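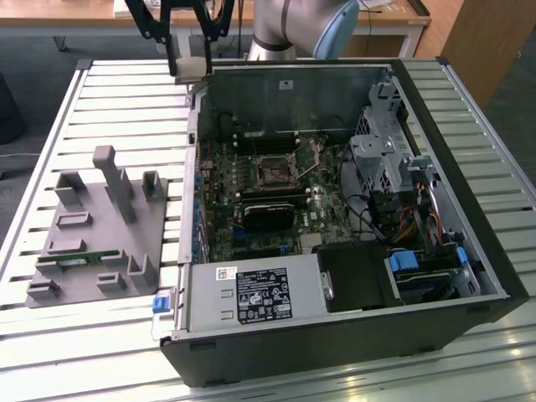 Quaye Redevelopment Board
Minutes, April meeting, 6:00 p.m.

Present: Perihan Canpolat (chair), Tuncay Işık, two other members. Quorum met.

1. March minutes approved as written.

2. Belier Street parcels. Staff ranked the 3 proposals received. Clornemow placed first with 268 apartments and ground-floor retail. Işık asked about parking; staff will report back in May. Motion to open talks with Clornemow passed, 4-0.

3. Flellolau lease. Extension tabled until the appraisal is in.

4. Public comment. None.

Adjourned 7:25 p.m.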